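4. Washing-up and the shared kitchen

4.1 What households say they do

Most of the literature on domestic fairness treats washing-up as a single task, entered in the diary under one heading and divided by the number of adults present. Our respondents did not recognise this picture. In the 90 households that kept diaries for us in Tandwood, the washing was seldom disputed. The quarrels began at the rack.

Butkienė has called the dish rack "the waiting room of the kitchen", and the comparison holds at least as far as the length of stay. A plate put there after supper was, in the median household, still there at the next supper, when it was taken out, eaten from, washed and put back. Several respondents had not opened the plate cupboard in months. One was unsure that she still had one. Asked whether the dishes had been put away, household members gave different answers about the same dishes, and all of them seemed sincere. 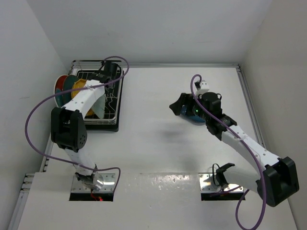
Figure 1. Wire dish rack on a black drip tray, with dishes standing on edge at the left.

We coded 549 diary entries that mentioned the rack. The largest group concerned what we term stacking doctrine: which way plates should face, whether bowls may go over the dividers, and whether a pan laid on top of everything else counts as having been washed up or merely moved. Doctrine was usually inherited. Respondents credited mothers, a former landlady and, in one case, the navy. No respondent reported having changed their mind.

4.2 The good plate

A second group of entries, smaller but a good deal angrier, dealt with favourite crockery. We had not planned to study this. Joo, who did the June interviews, found that people asked about chores would talk for a short while about chores and then at length about one particular plate. Such plates were rarely worth much. They were the survivors of sets, or had been bought on holiday, or had simply been there first.

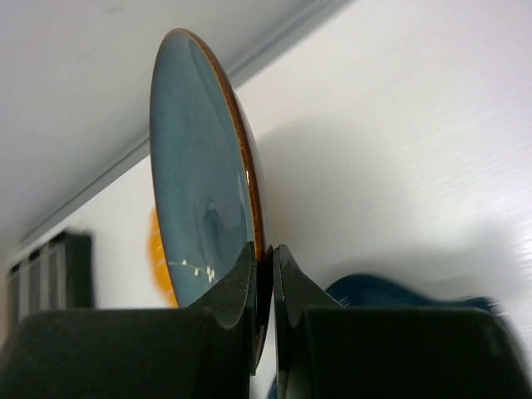

Figure 2. Blue-glazed plate with a brown rim and white floral decoration.

Owners of a good plate washed it themselves, at once, and often left the rest. This makes trouble for any measure that counts acts of washing, as the Eltow scale does, for it gives full credit to a person who has washed one plate with great tenderness and walked past a roasting tin.

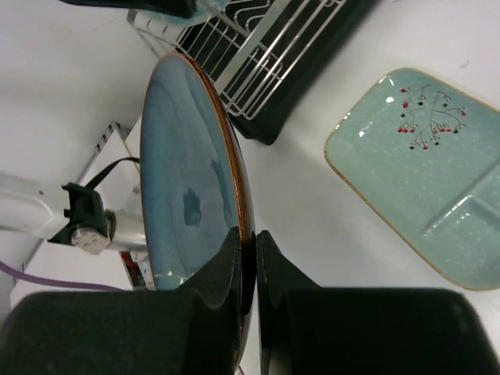
Seo and Somboon suggest weighting each item by the effort it takes. We tried this and gave it up after 6 households, when the weights themselves became the subject of argument and one diary was withdrawn by a husband whose casserole dish had been scored as light.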